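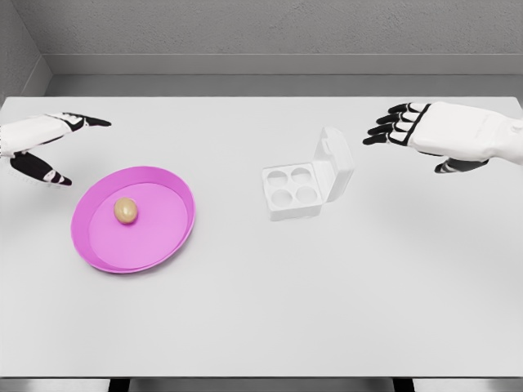
Packing trial, simulated: one egg on the plate, a four-cup carton open beside it.

The egg room at Wellusstead

By Fiorella Caruso

The grading floor at Wellusstead starts at five in the morning and is hosed down by two in the afternoon. Most of it has been automated for years. Eggs come in from the sheds on a belt, get washed, candled and weighed, and drop into cartons of a dozen faster than anyone could follow by eye.

The small packs are another matter. Wellusstead sells four-egg cartons to cafés, motels and a few grocers who cater to people living alone, and those have always been packed by hand in a side room the staff call the egg room. There are 12 people on its roster. They fill 2460 small cartons on a full shift, close the lids, label them and stack them in trays for the truck.

Bình Võ has worked in there for nine years and now runs the morning crew. She can pack two-handed without looking down. Her wrists are not what they were, and she wears a brace on the left one from about the third hour.

"You don't notice it while you're going," she says. "You notice it when you try to open a jar at home."

Sore wrists and shoulders were the reason the company first spoke to Sustura, the automation firm that is building the new packing station. The station will have two arms with fingered hands, one on either side of a table. Its working name is Hong. For now it exists mostly as software. Sustura's engineers run the job in simulation, thousands of times over, changing where the plate sits, which way the egg is lying and how far the carton lid is leaning.

Tuấn Mạch, who leads the work for Sustura, spent his first week at the farm sitting on an upturned crate and watching Bình's crew. He had expected the grip to be the hard part, and it has taken plenty of time. The carton has given him nearly as much trouble. It is light, so a knock from a knuckle will slide it along the table, and the lid can swing back over the cups if it is bumped.

"Bình holds the carton still with her little finger," he says. "I watched her for two days before I saw it. I asked her and she didn't know she was doing it."

That detail went into the program. So did the habit of settling each egg with a slight turn once it is in the cup, which the crew do to feel for hairline cracks. The simulated hands can make the turn. They can't feel the crack, and the plan is that a person will still check every tray.

What happens to the rest of the roster is the question people asked first. Iddrisu Wumbei, the site manager, put the answer on paper in February, in a letter to staff dated February 11, 2020. It says there will be no layoffs from the egg room in the first year after the station starts. It says nothing about the second year, and several people pointed that out at the meeting that followed.

Wumbei doesn't dodge it. "I can't sign for what I don't know," he says. "If orders grow, we need everybody. If they don't, we'll be talking about hours."

Under the current plan, four of the crew will train to run and clean the station, two will do tray checks, and the others will move to the main floor or dispatch. The operator jobs pay more. They also mean a screen, a logbook and a course on a neighbouring site run by Nukia, which already uses similar arms to pack soap.

Quang Khổng has put his name down for the course. He is 37, came to the farm from a tire shop, and likes the idea of fixing something again. He has tried the simulator in the office, where trainees can start and stop a run and move the objects between attempts. He kept putting the plate further away to see what the hands would do.

"It's slow," he says. "I'd have the carton shut by the time it gets there. But it doesn't have a shoulder."

Others are less keen. One woman close to retirement told me she would sooner stay where the talking is. The egg room is quiet enough for conversation, and the main floor, with its belts and fans, needs ear protection all shift. That loss doesn't appear in the letter. Wumbei says he has heard it from more than one person and is looking at a rotation, so that nobody is on the loud side for a full week.

Bình has not decided which job she'll ask for. Tuấn wants her on tray checks, and she has told him she'll think about it once she has seen the real arms handle real eggs. In the meantime she goes up to the office after her shift, about once a week, watches a few runs with him and tells him what she'd do with her hands.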